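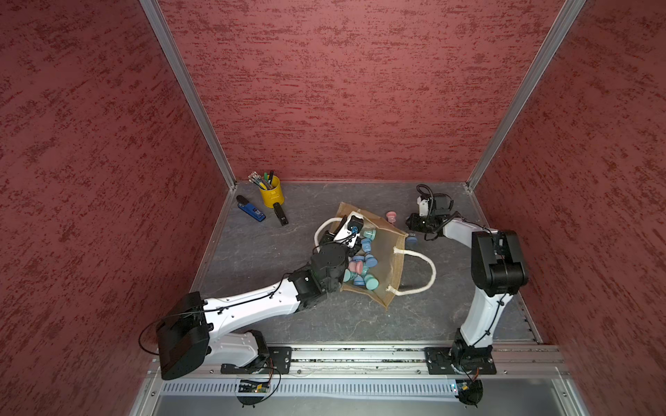 ## Trevlow Refill Shop: progress to the end of September

The grant was for 200 shopping bags, a bulk wall and a person to run both. We have the bags. We have most of the wall. The person is still me, on the hours you approved and several you didn't.

**Bags.** Burlap, as promised. Members borrow one for a deposit and bring it back when they remember, so the return rate is best described as seasonal. Drumlow, our supplier, replaced 6 with split seams and didn't argue.

**Bulk wall.** Rice, oats, lentils and dish soap are in. The olive oil tank from Cisternas came with 2 taps and no washers. The washers are on order. Until they arrive, oil is sold in bottles, at a price that has drawn comment.

**Leaflet.** Your office suggested we call the program "Primidness." We printed it. Most shoppers take it for a skin cream, and I'd like to talk about a second printing under another name.

**Money.** Spending is about 6 percent over on shelving and under on publicity, see previous item. I'm asking to move the difference across.

**Next quarter**

- Fit the washers and fill the tank
- Send reminders on overdue bags
- Label the lentils again, larger, in both aisles

Receipts are in the shared folder, including the one that went through the wash.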